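Skumetti Home Notes
Drawers and small cabinets: tips from a robot study
By Marilou Lacson
April 2, 2025

Most of our drawer tips come from readers. The ones on this page come from a research group. The Daza project at Undia has been teaching a humanoid robot to do small tidying jobs, and one of them is putting a piece of fruit into the drawer of a bedside cabinet. Rhys Doolan runs the tests and sent us his notes in March.

How they test it

A person first guides the robot through the job many times. The movements and the camera views are recorded, and a program learns from the recordings. The robot then tries the job without help. One attempt has four steps: pull the drawer open, pick up the fruit, place it inside, push the drawer shut. Each step is marked separately, so a failed attempt still shows where it went wrong.

The group ran 364 attempts for this round. The robot got through all four steps in 221 of them. Of the attempts that failed, most stopped at the drawer. Picking up the fruit gave less trouble than Doolan had expected.

What we took from it

Check the knob first. A small round knob is hard for a robot hand, and it is also hard for anyone with stiff fingers. A loose one is worse. Tighten the screw from inside the drawer, and if it keeps working loose, put a thin washer under the head. A bar handle is easier to hook with one or two fingers. Measure between the screw holes before you buy one, as a single knob only has the one hole.

Keep the cabinet against the wall. In early runs it crept back a little with each push and the recorded movements no longer matched. At home you get a scuffed skirting board. Felt pads slide, so use rubber ones on a smooth floor.

Pull from the middle. A light drawer pulled from one corner twists and jams. If yours sticks even when pulled straight, take it out, wipe the runners and rub a candle stub along them if they are wooden. Metal runners want a wipe with a dry cloth and nothing greasy.

Open it only as far as you need. The group settled on part open for their tests. A shallow drawer pulled right out can tip a light cabinet, more so with children about.

Clear the top before you start. Doolan's team take everything off the desk except the item being moved. It works for sorting out a drawer too. Empty it on to a clear surface, put back what belongs there, and deal with the rest afterwards.

Leave elbow room. If a desk leg stands beside the cabinet, try the drawer with your arm where it would really be. The group moved theirs several times before the robot could reach the knob without catching the desk.

Fruit bruises if it rolls. Line the drawer with a folded tea towel, and push it shut slowly.

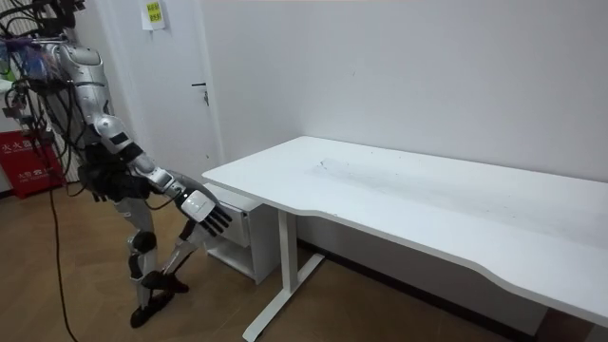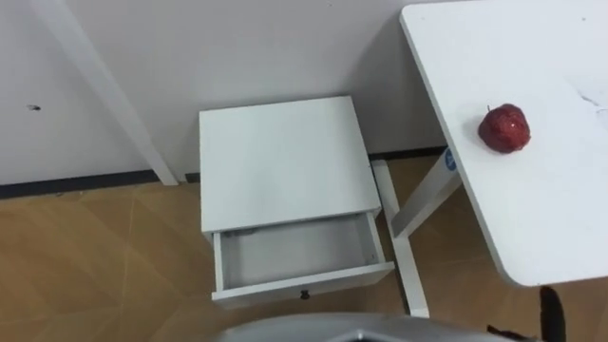
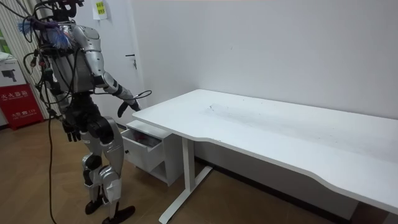 The desk and small white cabinet used for the drawer tests. The apple is on the desk in the second picture.

The next round will use a Fernutano cabinet with a deeper drawer and a bar handle. We will add the results to this page when we have them.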